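I finally gave the small table a proper clean on Sunday. It's the light wood one I bought in Avwood when we moved, and it shows every coffee ring. I had been wiping around things for weeks, which leaves a clean patch in the middle and dust everywhere else.

So this time the mail went, the cups went, and the old Pearce catalogs went straight into recycling. The fake flowers got to stay. I like the daisies, and the corner looks bare without them.

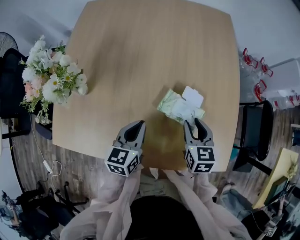 Wet wipes do most of the work for me. I go with the grain, do the top first and then the edge, and dry it with a dish towel so no streaks are left behind. I used to forget to close the lid on the wipes and then wonder why the last 2 in the pack were like paper. A pack of 70 should last longer than mine do.

Ursina Kuster left a comment last month asking if wipes are bad for wood. Mine has been fine for four years, but I keep them off the bookshelf, which has an oil finish. For that I use a damp cloth.

The floor still needs doing. Dark planks show lint as badly as pale wood shows coffee, and I'll have to move both chairs to get at it.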